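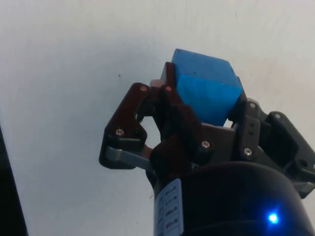

Kam-wah says I should just quit the choir if it makes me this grumpy on a Thursday night, and that I've been saying the same thing since May. Which, fine, I have. But I don't want to quit! I want us to stop singing the Michalski piece, that's all, and those are two very different wants.

5 Oct 2023, then. Rehearsal ran over again. We spent the whole first half on one page, the altos going over that awful entry where you come in on nothing (no note from the piano, no nod, just faith) and every single time we were flat. Ho-yin stopped us and hummed it, and we all hummed it back, and then we opened our mouths and were flat again. Wen-hsiung laughed so hard he had to go out for water.

The second half was better. We did the old lullaby, number 743 in the green book, and I'd forgotten how much I like the tune – it sits so low and easy, and the tenors were soft for once. I got a bit teary and pretended to look for my pencil.

Drove home the long way past Granard with the window down. Made toast, ate it standing up, called Kam-wah back to say I wasn't quitting and got voicemail. Left a very long message. Sang the alto entry into it, too, and I think it might have been in tune, but of course there's no piano here to check it against.

Need to remember: black folder, not the blue one, for the concert. Cough drops. Ask Yung-ching if she still has two spare tickets for my sister and her husband, and whether we're wearing the scarves again (please no). Bed now, it's way too late and I still have the wash to hang up.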